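Fruit baskets return to the Carrasco kitchen

Residents are reminded that fresh fruit will again be available in the ground-floor kitchen throughout October. Baskets are refilled each morning by 8 a.m., and all residents may take up to 2 pieces a day. Lemons are kept apart on a plate for use with tea and in cooking. 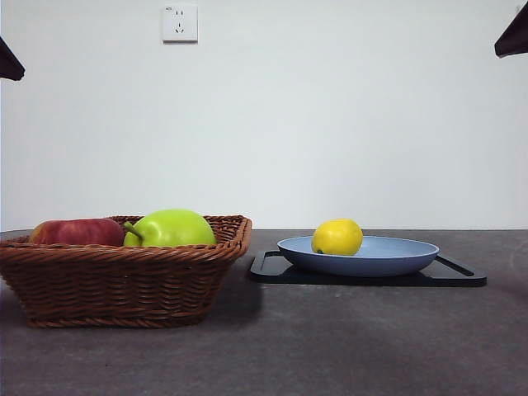 Woven basket and lemon plate on the kitchen table.

The basket should remain on the table and should not be used for bread or wrapped food. Plates are to be washed and returned to the same place. Peel and stones go in the food waste bin beside the sink.

Requests for particular fruit may be passed to Sunita Kapoor at the Carrasco office before noon. Orders are placed once a week.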